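Robot Manipulation: Faults and Safe Working
Session 2 handout: When the pick goes well and everything after it doesn't
Notes by Keabetswe Msimang. Revised 14 April 2021.

Please read before the practical. Those who missed Session 1 should also read the Rundon bench rules, which are short and were mostly written after the event.

Where we left off

Last time we looked at faults that announce themselves. A joint limit trips, the controller stops, a message appears, and someone reads the message or pretends to have read it. These are pleasant faults. They come with a time and a name.

This session deals with the other kind. The arm does everything it was told to do, the log is clean, and an object that was on the table is now on the floor. Our worked case is the Piltham clearing task, which ran in simulation in March and which Jacobus Mabaso and I spent far longer on than either of us will admit in front of the department.

The task

Piltham is a simulated room with a cloth-covered table, one arm on a pedestal, and an assortment of objects nobody would choose to own together. The arm must pick up a named object, lift it clear, and hand over to the next stage. The named object for this batch was the white bus. A batch is 1000 episodes, each with the objects laid out afresh.

The planner, Fledska, checks each path against a list of things it must not hit. The grasp module, Cele, decides where to put the fingers. They were written by different people in different years and speak to each other through one small message. Remember the message.

The fault

Of 1000 episodes, 209 were marked as successful picks and then failed at the lift or the first sideways move. The grasp was sound in nearly all of them. The bus was held properly, the width reading was sensible, and the arm set off with what I can only call confidence. Then some part of the bus met some part of something else.

The cause, once found, was dull. When Cele reported a grasp, Fledska removed the target from its list of obstacles, as it should, or the planner would refuse to go near it. It should then have added the object back as part of the gripper. It didn't. As far as Fledska was concerned, a bus that had been picked up had left the world. The arm planned its way out with bare fingers, and the bus came along as an uninvited guest.

The white bus is gripped near its middle, with a bit of body sticking out to either side of the fingers. Those bits are what Fledska forgot. Look also at what lies close by: the point of the brown spike stops just short of the left finger, and the green-roofed bus and the comb-like thing stand towards the back of the same side of the table. A path that is fine for the gripper alone need not be fine for the gripper plus bus.
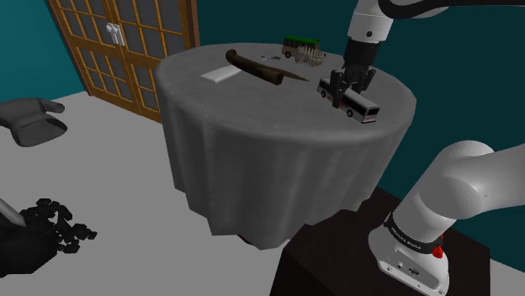 Why it took so long to find

First, the success flag. It was set when the fingers closed on something of the right width. That is a reasonable test of a grasp and a useless test of a task, and we had labelled it "success" in the results table, where it sat looking authoritative. Students will be asked in the practical to rename at least one flag. This is a real piece of engineering and will be marked as one.

Second, we blamed the cloth. The tabletop is covered, the covering has folds, and cloth in simulation has a bad reputation. Jacobus spent two days adjusting friction on the theory that small objects were snagging. The failure count moved a little in both directions, which is what counts do when you alter something unrelated. I have kept his graph. It slopes beautifully and means nothing.

Third, the failures looked different from one another. In one episode a neighbour was knocked over. In another the held bus twisted in the fingers and was dropped a moment later. In a third the arm stopped on a force limit and was filed under "controller". One cause had been sorted into three folders, and each folder was small enough to ignore.

How it was found

By replaying failed episodes slowly, with the planner's own view drawn next to the simulated room. I recommend this before any cleverer method. In the room there was a bus between the fingers. In the planner's view there was air. It took one episode to see it and the rest of the afternoon to stop being annoyed.

We then pulled out a further 41 episodes in which nothing had been struck but the held object had passed within the safety margin of a neighbour. These had been counted as entirely good. They were the same fault with better luck, and they belong in the fault report.

The repair

1. On a confirmed grasp, attach the object's shape to the gripper before any lift is planned.
2. If the shape is not known, attach a box big enough to be safe and accept slower paths.
3. Refuse to plan at all if the grasp message arrives without an object name. The old version carried on regardless.
4. Detach on release, and check that the object has been put back on the obstacle list.

Item 4 was added after we fixed items 1 to 3 and produced an arm that believed it was carrying every object it had ever touched. It became very cautious and then stopped moving.

What this has to do with safety

Nothing was broken in Piltham, and the floor there can be cleared by restarting. The real arm at Rundon uses the same Fledska, and there the attached object might be a length of metal tube. A planner that forgets what it is holding will measure its distance from your head using the fingers.

So the following apply in the Rundon lab, including to people who are only popping in:

Stand outside the marked area whenever the arm is carrying something, whatever the planner says its clearance is.
Know where the stop button is before you press start. Touch it. You will feel silly once.
Do not reach in to straighten an object during a run.
After any change to the grasp message, do the first lifts at reduced speed with a foam block.
Report near misses as well as hits. Write down what the arm was holding and which end stuck out.

Practical work

Work in pairs. You will be given a copy of the unrepaired planner and a set of logged episodes.

Task A. Find one failed episode that the original sorting put in the wrong folder, and say which line of the log should have given it away.

Task B. Write a test that fails on the old planner and passes on the new one. It must not depend on the shape of a bus.

Task C. Break item 4 on purpose and describe the behaviour. Keep it under a page.

Bring Task B to Session 3 on a machine that is charged. Jacobus will be running the tests in front of everyone, and he is still a little sore about the cloth.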